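What I Would Ask at the Next Robot Open Day
2020-01-25

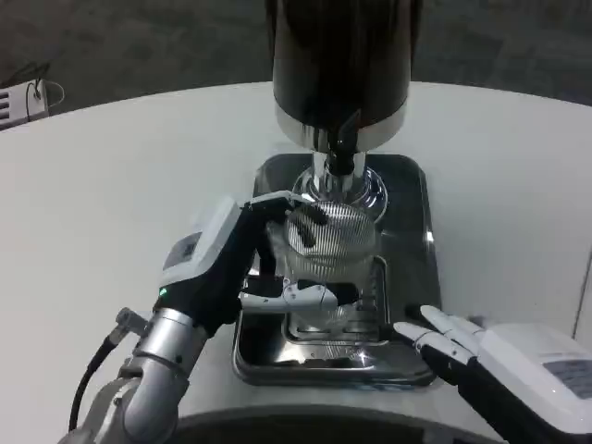

The Dumari robot at the coffee grinder, left hand on the glass cup.

I went to the Dumari open day expecting to be sold something, and for the first 15 minutes I was. There was a talk with slides, and the word "seamless" came up too often. Then we were let into the demonstration room, and the day got better.

The job on show was coffee. The robot has two arms and two hands with jointed fingers, and it works at a white table with the grinder at the far side. I watched it for longer than I had planned. The part that held my attention was the left hand, with its fingers over the mesh piece at the top of the cup and its thumb across the glass. People do that with a cup many times a day and give it no thought. A machine has to be taught where to put its thumb.

The staff told us they had run the coffee routine 48 times that week and that seven runs had ended with somebody stepping in. I was glad to hear that number. I visited Mivano in October and asked the same thing, and I got a brochure.

My view is that every company that opens its doors should put its failures on the wall next to the machine. A visitor sees one run, maybe two. If they go well, he goes home thinking the problem is solved. If one goes badly, he goes home thinking the whole field is a joke. Both visitors are wrong, and a plain count would have helped them.

I would also like to see less coffee. I understand the choice. Everyone knows what a cup is for, and glass makes people hold their breath. But some 100 people came through that day, and most of the questions I heard were about jobs, about lifting, about an aging parent who can't manage jars anymore. A coffee grinder doesn't answer those. Let the robot open the jar, slowly, and let people see how hard it is.

I'll go back in the fall if they hold another one. I plan to ask for the count before the slides start.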